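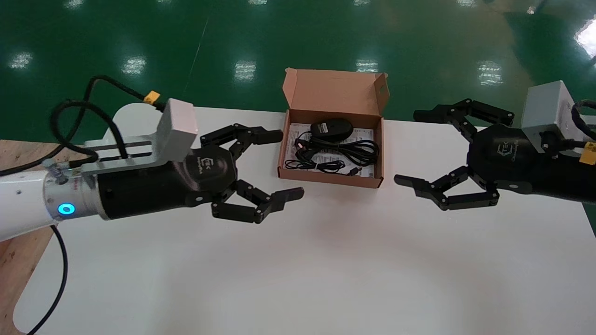 One student on last year's course said the arm had not failed at all, it had done what the program told it to, and so the report should not have used the word "fault". Keep that remark in mind while you read these notes. It comes up in most years and it is a fair point. The answer depends on where you draw the line round "the machine", and the two reports on this incident drew it in different places.

Handling and Packing Cells, Unit 6
Notes: the Brisside cable snag
For the session on Thu 16 June

Read sections 1 to 4 beforehand. Section 5 will be done in class.

1. The task

The Brisside cell has two arms working over one table. The job is small boxed goods, mostly computer mice with a USB cable and a leaflet. The box is presented open. One arm steadies it while the other reaches in, takes out the mouse, holds it up for inspection and puts it back. The lid is then closed.

The cable is the awkward part. A mouse is a rigid body and its position can be given with six numbers. A coiled cable cannot be described like that, and the planner at Brisside did not try. It treated the mouse as one object and the cable as if it were part of the box. For most of the run this made no difference, as the coil was small and came up with the mouse or stayed where it was.

2. What happened

The cell had been running in its new form since March. On the shift in question it had finished 97 boxes without a stop. On the next one the upper finger of the right gripper passed through a loop of the coil on its way to the mouse. The grip on the mouse was good and the gripper reported success. The arm lifted.

The cable drew tight against the corner of the box. The left arm was still holding the box down, so the box could not rise with it. For a short time the two arms were pulling against each other through a mouse cable. The force reading at the right wrist rose past the warning level of 43 newtons and the controller logged it. It did not stop, and the arm went on with the lift.

The cable then came out of the mouse. The right arm, no longer loaded, jumped upwards and sideways and its wrist hit the wrist of the left arm. The left arm tripped on its collision limit and stopped. The right arm did not trip. It went to the inspection position and waited there, holding the mouse, for a message from the left arm that never came.

The operator saw two still arms, took the cell to be stopped, and opened the side guard. The guard switch worked and power was removed from both arms. There was no injury. The right gripper opened when the power went and the mouse dropped on the table.

3. Why it happened

The first report was written by Stendex, who supplied the cell. It gives the cause as "cable presented outside tolerance". The second was written by Hegazy, who were brought in by the site. It lists four causes:

a) The warning level had no action tied to it. It wrote a line in the log and did nothing else. During commissioning it had been set to stop the cell, but the cell stopped too often and the action was taken out. The change was not written down.

b) Each arm watched its own force and neither was told about the other's. A pull between two arms through a shared object looks, to each arm, like a heavy part.

c) Grip success was judged only from finger position. The fingers closed to the width of a mouse, so the check passed. It would also have passed with a loop of cable round one finger.

d) A trip on one arm did not stop the other. They were wired as separate machines that happened to share a table.

Notice that the Stendex cause could be true and all four of the Hegazy causes would still be there for the next box.

4. The waiting arm

Of the four, (d) is the one that matters most for people. An arm that is waiting is still powered and may move as soon as its condition is met. From outside the guard it looks the same as one that has stopped. The operator's mistake was an easy one to make, and the cell had no lamp that told the two states apart. The blue light on the arm meant only that the arm was powered, and the operator had been told it meant "ready".

The guard switch did its job. It should be the last thing between a person and the arm, and on this shift it was the only thing.

There is a point about the gripper as well. It opened on loss of power. With a mouse this does not matter. Stoltska use the same layout for glass parts, and there a gripper that lets go is a hazard of its own. Choose the power-off state for the part being held — do not accept whatever the gripper came with.

5. Class work

Work in pairs. You will be given the force log for the last lift, 2000 samples taken at 400 per second, so five seconds in all.

Mark on the plot where the cable goes tight, where the warning is logged and where the cable parts. Work out how long the cell had between the second and the third.

Write a stop rule that uses both wrist forces. Say what it would do in an ordinary lift with the box held down.

Suggest one change to the order of the moves so that the box is not held while the mouse is lifted. Say what new problem this brings in.

Draw the safety circuit so that a trip on either arm stops both.

Then go back to the remark at the top and write a short paragraph for or against it. Use the words fault, failure and hazard as they were defined in Unit 2. Hand it in with the marked plot.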